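# In praise of the tray

My mother-in-law owned one tray, and I don't believe I ever saw her cross a room without it. She carried tea on it, naturally, but also the mail, the peas waiting to be shelled, and once a sleeping kitten. I thought it was fussy. I was twenty-six and carried everything in my arms, and I broke a good deal of it. 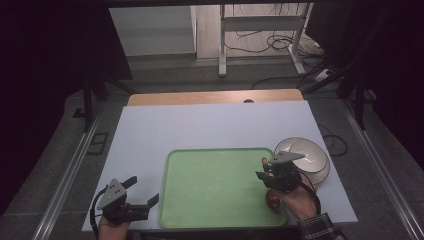
I've come around since then, slowly, the way you come around to most of what your elders do. These days I hold that a plain tray with a raised edge is the most useful thing a kitchen can own, and I'll argue it with anyone who has the patience.

Think about fruit. An apple set on a bare table is already planning its trip to the floor. Put it on a tray and it may wander a little, but it stays in the family. The same goes for eggs, lemons, and those little jars of spice whose lids never quite match. My friend Mamta Goel keeps her whole breakfast on one, bowls stacked at the side, and lifts the lot out to the porch in a single go. She has done this in three different houses, and I've never known her to make a second trip for the spoons.

Stacking is the other half of it, and here Mamta and I part ways a little. She'll stack bowls five high. I like two, one sitting inside the other, because two can be picked up with a hand that is thinking about something else. Past that you have a tower, and a tower wants your full attention at seven in the morning.

I'm partial to plastic, too, which I know will disappoint some of you. There was a beautiful carved tray in the window of Demirtaş, over in Keltley, and I stood and looked at it for a good long while last November. Then I thought about washing it. A plastic tray goes under the tap, gets leaned against the wall to drain, and asks for nothing more. Pale green is a nice color for one, if you can find it. Strawberries look very well on green.

My daughter says I could simply clear the counter and I wouldn't need a tray at all. She may be right, but she has never seen how I make soup.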